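Tablecloths and table covers: your questions

Last updated May 30, 2018

We sell fabric by the metre and ready-hemmed cloths from our shop in Stanolthorpe. These are the questions that come in most often. Some of the answers will talk you out of buying something, and we can live with that.

Do I need a tablecloth at all?

Probably not, if your table is in decent shape and you like looking at it. People buy a cloth to protect a table and then worry about protecting the cloth. If the top is scratched, or you use it for crafts, mending and sorting as well as meals, a cloth earns its keep. If you only want one for Christmas, borrow one.

Is a pale background a mistake?

Less of one than you'd think, provided there's a print on it. Plain white shows everything. A plain dark cloth shows crumbs, lint and every bit of dried-on flour, and people forget that when they choose navy because it "won't show the dirt". A greyish white with a scattered leaf pattern sits somewhere between the two. It will still show beetroot.

Will a busy print make it hard to find small things?

It can. This comes up a lot from people who do beadwork or sort buttons at the kitchen table. Our view is that the colour of the thing matters more than the busyness of the pattern. Strong colours stand out on a grey leaf print. White and clear bits are the ones you end up patting about for. 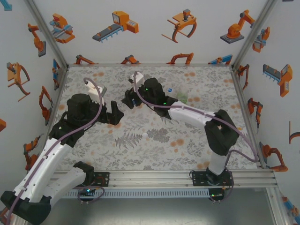 Grey leaf and fern print with orange blossoms. The blue cap is easy to spot; the small white disc near the middle takes a second look.

If you mostly handle white or see-through pieces, put a dark tray on top of the cloth and work on that. It costs less than a second cloth. We don't sell trays.

Why do the flowers look blurry?

On some prints the blossoms have soft edges, a bit like watercolour, and the leaves are sharper. We get this sent back as a fault more than we should. Look closely at the product photos before you order, and if you want crisp outlines, choose a different design. A soft-edged flower won't get any sharper when it arrives.

Is "wipe-clean" true?

Up to a point. A coated cloth such as our Plutix range will wipe clean of tea, jam and most sauces if you get to them the same day. Leave turmeric or felt-tip overnight and you'll have a souvenir. The coating also wears at the table corners, where the cloth bends, and once it has gone there the fabric stains like any other. We won't tell you a coated cloth lasts for ever, and we'd be wary of any shop that does.

What about the stain-resistant sprays?

We tried several on offcuts. They worked for a wash or two and then stopped, and one left a tacky patch that picked up dust. Spend the money on a spare cloth.

What size should I order?

Measure the table, then decide on the drop, meaning the bit that hangs over the edge. For a table used for hobbies we'd go short or have none at all. A long drop gets caught in laps and drawers, and it pulls everything with it when someone stands up. For meals, most people like more. Add the drop twice to the length and twice to the width. The commonest reason for a return is adding it once.

Does the fabric shrink?

Uncoated cotton does. Our Tumosmont cotton loses up to 4 cm in the length on a first wash at 40 degrees, so we cut with that in mind and ask you not to trim it before washing. If the label on somebody else's cloth says "pre-shrunk", wash it before you hem it anyway.

How do I get the fold lines out?

Iron it slightly damp, on the back. Hanging it in a steamy bathroom is the tip everyone passes on, and in our experience it gives you a damp cloth with fold lines. Coated cloths shouldn't be ironed at all. Lay them out in a warm room for a day and most of the creases drop.

How do I stop it sliding about?

Clips are ugly but they work. Weights sewn into the hem look nicer and do less. A thin rubbery underlay is the best of the lot on a smooth table, though check that it doesn't mark varnish by leaving a scrap under a plant pot for a week first.

Can I get the same print again later?

Perhaps. Prints go out of production without much warning, and a new batch may be a shade off the old one. The Liao leaf designs are due for a reprint in August, but we haven't seen the new colours and wouldn't promise a match. If you need two cloths to sit side by side, buy them together.

Can I send it back?

Uncut, unwashed and in its wrapping, yes. Samples cost 70p each and we'd much sooner you ordered one first.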